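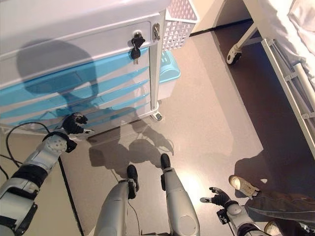 Figure 4.1 A drawer cart with the keys hanging in the lock of the top drawer.

Chapter 4
Everything in Its Place: How Shared Stores Are Kept

If you have ever stood in somebody else's kitchen trying to find a teaspoon, you already know a good deal of what this chapter has to teach. You open the drawer where the teaspoons would be at home, and you find string, birthday candles and a tape measure. You try the next one, and the next, and by the time you have your teaspoon the tea has gone the colour of a saddle. Your host, meanwhile, could have put a hand on it in the dark.

A store cupboard that belongs to one person can be arranged in any way that person likes. Once two people share it, some agreement has to be made, even if it is never spoken aloud, and once 30 people share it (as they do on an ordinary hospital ward, counting the night staff and the students) the agreement needs to be written down, taught to newcomers and gone over again every so often. This chapter is about those agreements, where they come from and why they so often come apart.

We shall spend most of our time with Wernden, a small cottage hospital which went through three quite different ways of keeping its ward supplies within a single working lifetime. When Lyle Thibodeaux started there as a stores clerk, everything lived in one long room at the end of the corridor, and anyone who wanted a dressing or a box of gloves signed for it in a ledger. He was fond of that ledger and still is. "You could read the whole week in it," he told me when I visited one Tuesday, turning the pages very carefully, "who'd had a bad night, who'd run short, who couldn't spell gauze."

The trouble with the long room was the walking. A nurse on the far ward might make the trip 14 times in a shift, and every trip was time spent away from a bedside. So the supplies were moved out, first into wall cupboards and later into carts that could be wheeled to wherever they were wanted. Both changes saved a great many footsteps, and both brought difficulties of their own, which we shall come to in sections 4.2 and 4.3. You may like to guess at one or two of them before you read on. I will give you a small hint, and say that a good many of the arguments were over labels.

There is an old distinction in this subject between keeping things by kind and keeping them by use. A shop keeps things by kind, with all the scissors together and all the tape together. A sewing box or a fishing bag keeps things by use, and will happily put scissors next to thread or hooks beside a sandwich. Neither way is wrong, but mixing the two in one set of drawers without saying so is the surest road I know to a bad-tempered afternoon.

Words to look out for in this chapter

Par level: the amount of an item that should be in place after restocking.
Open store: a store that anyone on the staff may take from without asking.
Keyholder: the person who answers for a locked drawer or room during a shift.

Before you begin

Choose a drawer at home that more than one person uses. Write down 6 things you expect to find in it, then go and look. Ask someone else in the household to do the same without seeing your list, and bring both lists with you, as we shall need them for the first exercise in section 4.1.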